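Feldstation Weda nimmt erweitertes Messnetz im Einzugsgebiet der Cenon in Betrieb

Motmont, 23. Juli 2019 – Die ökologische Feldstation Weda hat den Ausbau ihres hydrologisch-bodenkundlichen Messnetzes im Einzugsgebiet der Cenon abgeschlossen. Mit der Inbetriebnahme der Messstelle Marín stehen der Station nun vier Hauptmessstellen zur Verfügung, die Abfluss, Bodenfeuchte, Bodentemperatur und Grundwasserstand nach einheitlichem Protokoll erfassen. Die Daten werden in der Außenstelle Motmont zusammengeführt, geprüft und archiviert.

Die Station liegt am Unterlauf der Cenon im Übergangsbereich zwischen Niedermoor, Auenwald und extensiv bewirtschaftetem Grünland. Das Untersuchungsgebiet umfasst 762 Hektar. Es entwässert über zwei Vorfluter in die Cenon und wird im Norden durch den Höhenzug bei Motmont begrenzt. Die Böden sind überwiegend grundwasserbeeinflusst; auf den höher gelegenen Flächen treten sandige Braunerden auf, in den Senken Torfe unterschiedlicher Mächtigkeit und Zersetzungsstufe.

Ziel des Ausbaus

Das bisherige Messnetz war auf den Hauptlauf der Cenon ausgerichtet. Seitliche Zuflüsse und die Wasserstandsdynamik in den Moorflächen wurden nur durch Handmessungen erfasst, deren zeitliche Auflösung für die Bilanzierung einzelner Niederschlagsereignisse nicht ausreichte. Insbesondere ließ sich der Anteil des schnellen Zwischenabflusses am Gesamtabfluss nicht hinreichend vom Basisabfluss trennen.

Das erweiterte Netz schließt diese Lücke. Es besteht aus den vier Hauptmessstellen mit Datenfernübertragung und aus 504 fest vermarkten Rasterpunkten, an denen Bodenproben entnommen und Vegetationsaufnahmen durchgeführt werden. Die Rasterpunkte sind nach Bodentyp und Nutzungsform stratifiziert. Die Erstvermarkung begann im April und ist vollständig abgeschlossen. Alle Punkte wurden in Lage und Höhe eingemessen und in das Geoinformationssystem der Station übernommen.

Technische Ausstattung

Die Messstelle Marín liegt unterhalb der Einmündung des westlichen Vorfluters. Der Wasserstand wird über eine Drucksonde mit Luftdruckkompensation bestimmt, die Umrechnung in Durchflusswerte erfolgt über eine Schlüsselkurve. Zur Aufstellung und Fortschreibung der Kurve werden Vergleichsmessungen mit dem magnetisch-induktiven Strömungsmesser vorgenommen. Bei starker Verkrautung des Profils im Sommer ist eine gesonderte Korrektur erforderlich; betroffene Zeiträume werden im Datensatz gekennzeichnet.

Die Bodenfeuchte wird an allen Hauptmessstellen in mehreren Tiefenstufen kapazitiv gemessen. Da die Werkskalibrierung für organische Böden nur eingeschränkt verwendbar ist, wurden für die Torfstandorte eigene Kalibrierfunktionen im Labor ermittelt. Grundlage waren ungestörte Stechzylinderproben, die schrittweise entwässert und gravimetrisch bestimmt wurden. Die Kalibrierfunktionen und die zugehörigen Residuen werden mit den Messreihen veröffentlicht.

Die Grundwassermessrohre sind mit Datenloggern ausgerüstet. Auf den Moorflächen wurden die Rohre im mineralischen Untergrund verankert, um den Einfluss der jahreszeitlichen Oszillation der Mooroberfläche auf den Bezugshorizont zu vermeiden. Die Geländeoberkante wird an diesen Standorten getrennt erfasst, sodass Wasserstände sowohl absolut als auch flurbezogen angegeben werden können.

Die Energieversorgung erfolgt über Photovoltaikmodule mit Pufferakku. Bei Unterschreitung der Mindestspannung schaltet die Übertragungseinheit ab, die Aufzeichnung im internen Speicher läuft weiter. Ein Abgleich zwischen übertragenen und lokal gespeicherten Werten erfolgt bei jeder Wartung.

Datenhaltung und Qualitätssicherung

Die Rohdaten werden unverändert archiviert. Die Prüfung umfasst zwei Stufen. In der ersten Stufe werden Wertebereich, Gradient und Vollständigkeit automatisiert kontrolliert. In der zweiten Stufe folgt eine fachliche Plausibilisierung unter Einbeziehung der Niederschlagsdaten und der Wartungsprotokolle. Jeder Messwert erhält eine Qualitätskennung. Lücken werden im Prüfdatensatz nicht aufgefüllt; interpolierte Reihen werden als abgeleitetes Produkt gesondert bereitgestellt.

Für die Bodenproben aus dem Rasternetz gelten die Probenahme- und Aufbereitungsvorschriften der Station in der aktuellen Fassung. Bestimmt werden pH-Wert, Trockenrohdichte, Gehalt an organischem Kohlenstoff, Gesamtstickstoff und pflanzenverfügbares Phosphat. Rückstellproben werden luftgetrocknet in Motmont eingelagert und können auf Antrag für Nachuntersuchungen herangezogen werden.

Nutzung durch Dritte und Lehrbetrieb

Hochschulen und Forschungseinrichtungen können das Messnetz für eigene Vorhaben nutzen. Anträge sind schriftlich an die Stationsleitung zu richten und müssen Angaben zu Fragestellung, Flächenbedarf, Dauer, eingesetzten Geräten und vorgesehenem Rückbau enthalten. Vorhaben mit Eingriffen in den Boden bedürfen einer gesonderten Abstimmung mit der zuständigen Naturschutzbehörde. Der Zutritt zu den Moorflächen ist während der Brutzeit auf die festgelegten Wartungswege beschränkt.

Für Geländepraktika stehen im Stationsgebäude Weda ein Kursraum, ein Nasslabor und einfache Unterkünfte zur Verfügung. Das Kursangebot wird um ein Modul zur Abflussmessung erweitert, das an der Messstelle Marín stattfindet. Vorausgesetzt werden Grundkenntnisse in Hydrologie oder Bodenkunde. Wathosen und Messgeräte werden gestellt, wetterfeste Kleidung ist mitzubringen.

Weiteres Vorgehen

In der Anlaufphase werden die neuen und die bisherigen Messverfahren parallel betrieben. Damit soll sichergestellt werden, dass die vorhandenen Langzeitreihen ohne Bruch fortgeführt werden können. Die Handmessungen an den alten Lattenpegeln werden erst eingestellt, wenn für jeden Standort eine ausreichend belegte Übertragungsfunktion vorliegt. Die Ergebnisse des Parallelbetriebs werden in einem technischen Bericht dokumentiert.

Eine Erweiterung um Messungen des Gasaustauschs auf den Niedermoorflächen wird geprüft. Vorgesehen ist der Einsatz geschlossener Hauben an ausgewählten Rasterpunkten. Über Umfang und Zeitplan wird nach Auswertung der ersten vollständigen Vegetationsperiode entschieden.

Datenzugang

Geprüfte Datensätze werden nach Abschluss der zweiten Prüfstufe über das Datenportal der Station bereitgestellt. Die Nutzung zu wissenschaftlichen und schulischen Zwecken ist unentgeltlich; bei Veröffentlichungen ist die Quelle mit Versionsnummer des Datensatzes anzugeben. Ungeprüfte Echtzeitwerte der Hauptmessstellen sind als vorläufig gekennzeichnet und für Bemessungszwecke nicht geeignet.

Über die Station

Die ökologische Feldstation Weda betreibt Langzeitbeobachtungen zu Wasserhaushalt, Böden und Vegetation im Einzugsgebiet der Cenon. Sie unterhält das Stationsgebäude in Weda sowie die Außenstelle Motmont mit Labor, Probenarchiv und Datenverwaltung. Schwerpunkte der Arbeit sind die Stoff- und Wasserbilanz grundwassernaher Standorte, die Entwicklung wiedervernässter Niedermoore und die praktische Ausbildung von Studierenden im Gelände.

Anfragen von Medien und Nutzern nimmt die Außenstelle Motmont entgegen. Lagepläne der Messstellen und das Koordinatenverzeichnis der Rasterpunkte werden auf Anforderung versandt.

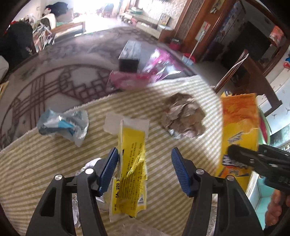 Bei Anforderung des Koordinatenverzeichnisses ist das gewünschte Bezugssystem anzugeben. Der Versand erfolgt in elektronischer Form.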